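Hudari method

The Hudari method is a way of teaching a robot arm to pick up soft things, such as clothes and towels, from short demonstrations given by a person. It was first described by Mahmoud Farouk and his colleagues at Hudia, and it grew out of an older project, Prokus, that had handled only stiff objects like cups and boxes.

A person guides the gripper through a task 30 times, and the arm then practices by itself for 2 hours, keeping whatever worked - a patient sort of learning, and one that many readers will know from their own first tries at folding a fitted sheet. In the Tamayo trials the trained arm picked up the right garment in 93 of 100 attempts, and most of the 7 misses came from the fingers closing on the cover underneath.

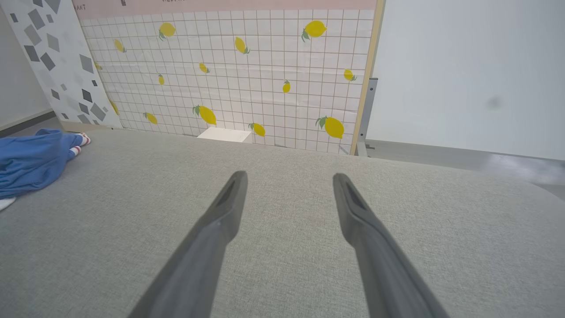

Training in the Hudari method relies on a small camera near the gripper, so that the fingers and the cloth share one view. Backgrounds are kept busy on purpose, and a panel of yellow lemons on a white grid is as welcome as a bare wall. A crumpled blue garment on light gray upholstery is a fairly kind case for color, though its folds still leave the arm plenty to work out. Gray cloth on gray fabric remains hard.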